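Visit report: Garneo handling workshop, Foulkes site
July 13, 2023

I went to Foulkes for the second half of the Garneo open day, mainly to hear the session on the March stoppage. The morning had been given over to product talks from Prenari and Lolard, which I skipped. Parking is at the rear of the building and the signs for it face the wrong direction if you come in from the highway.

The stoppage concerned a folding cell that Prenari had commissioned over the winter. The cell takes knitwear from a tray, folds it and passes it to a bagging station. Its grippers are electric, two fingers each, with soft pads and a linkage drive. Over one shift in March it logged 169 completed folds and then closed on a garment that had not been released by the other arm. Both arms pulled. The knit stretched until one pad came off its finger, and the cell continued its cycle with a bare fingertip for three more garments before an operator hit the stop.

No injury resulted. The operator had, however, reached across the light curtain's blanking zone to free the first sweater, and the zone had been set wider than the drawing allowed. Foulkes treated that as the more serious finding, and I agree with them.

The fault itself was traced to the release check. The controller assumed a gripper was open when the motor reached its open position. With a thin shirt that holds true. With a ribbed knit, a loop can stay hooked on the edge of a pad after the fingers have parted, and the motor position says nothing about it. The cell had a force reading available on both arms and did not consult it between release and retract. The threshold for a collision was set at 66 newtons, far above what is needed to ruin a sweater.

The remedy under discussion has two parts. The first is a short tension test: after release, the arm moves back a few millimeters at low speed and the force on both sides is compared. The second is a change in how fold sequences are taught. The original sequences were written by hand from measurements of flat garments. Garneo proposes to base them on folds done by people holding grippers of similar geometry, so that hand-offs, regrips and slack are recorded as they occur with real cloth on a soft surface. Much of the afternoon was spent on this second part, with a ribbed sweater as the reference garment.

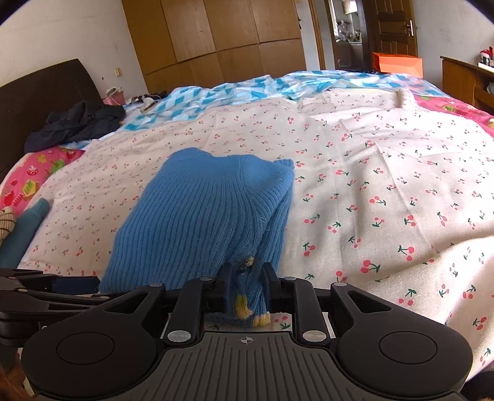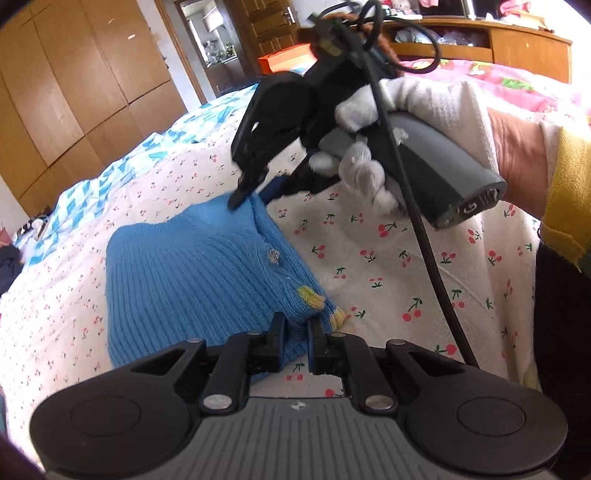

Ribbed knit held by two grippers at a time, on soft bedding.

Lolard asked whether any of this would have prevented the March event, given that a person feels a snag through the handle and the controller does not. The tension test would have caught it, was the answer from Garneo, and the recorded folds would only have made it less frequent. Lolard also wanted the two changes validated separately, with the old sequences kept in place while the test is proven. Garneo accepted this for the first trial and would not commit to it for the second.

I thought the request was a sound one. If both changes go in together and the snags stop, there will be no means of knowing which one did the work, and the tension test adds to cycle time. Prenari's production side is already pressing for it to be dropped on light garments. The slides gave fault code 1902 for the new check. It latches and needs a manual reset from outside the fence, so an operator cannot clear it while leaning in.

There was less on the blanking zone than I had hoped. The width has been corrected and the setting is now under password. Foulkes has added a verification step with a test rod at the start of each shift, recorded on paper. I asked whether the pad loss would now be detected on its own, apart from any snag. At present it would not. A missing pad changes the closed position of the fingers slightly, and a check against that value at each empty close seems cheap to implement. It was written down as an action without an owner.

We were then taken to the cell. It was locked out for the visit with the side panels off, which gave a good view of the replaced fingers. The pads are now held by a screw as well as adhesive. The screw head sits below the pad surface, but its edge is sharp, and I would expect it to catch yarn once the pad wears down. I mentioned this on the feedback form.

Handouts were limited to the slide set. The force traces from the March shift were shown on screen only, and Prenari has not decided whether to release them. The traces for the two arms were plotted on different time bases, so the order of events in the last second before the pad detached could not be read from them. I have requested the raw file through Garneo.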